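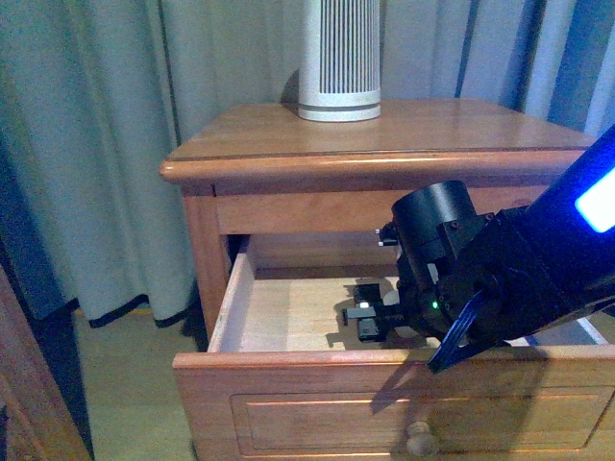
The Maeng arm at work in the top drawer of the nightstand. Photo: Vulline Robotics Club

STUDENT ROBOT CLUB TAKES ON THE BEDROOM DRAWER

Vulline Robotics Club to enter household round of Zolen Student Challenge in November

Members of the Vulline Robotics Club will spend the rest of this term teaching a robot to open and close a drawer, a job most of them admit they have never done reliably at home.

The club has been accepted for the household round of the Zolen Student Challenge, to be held in November. Each of the 12 teams taking part must show a robot arm doing everyday tasks on ordinary furniture. Teams may not alter the furniture, tape anything to it or, under a rule added this year, talk to it in an encouraging manner while the judges are making notes.

Vulline's entry is called Maeng. The club also considered the name Drawers of Perception and would like it known that the vote was close.

"When I told my parents we'd got into a robotics competition they asked if it would fight other robots," said club captain Jae-in Jeon. "I said no, it opens a bedside cabinet. There was quite a long silence on the phone."

The household round has three tasks. The robot must open a named drawer, reach inside, and close the drawer again without disturbing whatever is standing on top of the furniture. Points are lost for knocking, scraping and what the rule book calls "undue force", a phrase the club has discussed at three meetings without agreeing on what it means. 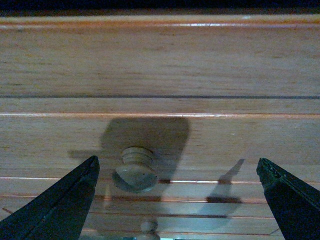
Reading time: 4 minutes

Most of the work so far has gone into the knob. A round wooden knob gives a pair of straight fingers very little to hold, and the approach has to be lined up well before the fingers close. Come in too high and they shut on air. Come in too low and they meet the moulding, which makes a noise that club members can now imitate.

Pak-hei Wan, who wrote the part of the program that finds the knob, said that shadows had been the main difficulty. The arm casts its own shadow on the drawer front as it comes near, and early versions of the program took a strong interest in the shadow.

"It was very confident," he said. "It went for the shadow every time, with beautiful accuracy. If there were a prize for gripping shadows we could all go home."

The present version was trained on 3265 practice attempts, recorded by members in shifts over the spring and summer. The target had been 3000. The extra 265 are the work of Retno Wuisan, who says she lost track, and whose fellow members say she was trying to get out of writing the safety form. The form has now been written and runs to 28 pages, one of which concerns fingers (human).

The club's adviser, Gertraud Kuster, teaches design and technology and describes her role as "signing for parcels". She said the project had been good for students who arrived wanting to build something spectacular.

"They all come in with a drawing of something that walks," she said. "Then they spend six weeks on a knob, and by the end of it they're having proper arguments about friction at ten past eight in the morning. I can't get that out of them with a worksheet. I have tried." 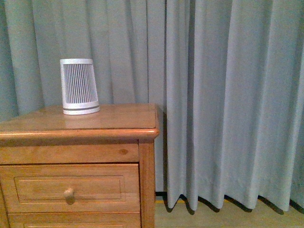

The rule about things on top of the furniture has proved harder than it sounds. A drawer that sticks passes its bad temper on to the whole cabinet, and anything tall on top will feel it. The club's answer is to pull slowly, wait, and pull again, a method Sun-ja Bang worked out by watching her grandmother open a kitchen drawer full of glass jars. It is known in the program as the grandmother setting. It adds several seconds to each run, and the club has decided it can live with that.

Bang will operate the robot on the day. Under the rules she may press the start button and the stop button, and she has been practising both.

The Vukia Fund for Student Engineering has given the club a grant towards travel and spare parts. In return the club has agreed to write a report on what it learned, and a second, shorter report on what it broke.

An open practice session will be held before the team leaves for the competition, starting at 4.30 pm in the design and technology workshop. Families and younger students are welcome. Visitors hoping for lasers are asked to lower their expectations in advance.

Students who would like to join should speak to Jae-in Jeon. No experience is needed. Anyone who owns a chest of drawers that sticks badly, and can bear to be parted from it until the end of term, should speak to him sooner.

ENDS

Notes to editors

Vulline Robotics Club meets twice a week during term. Members are available for interview outside lesson time. Please do not ring during the open practice, as the phone is on the bench and the bench shakes.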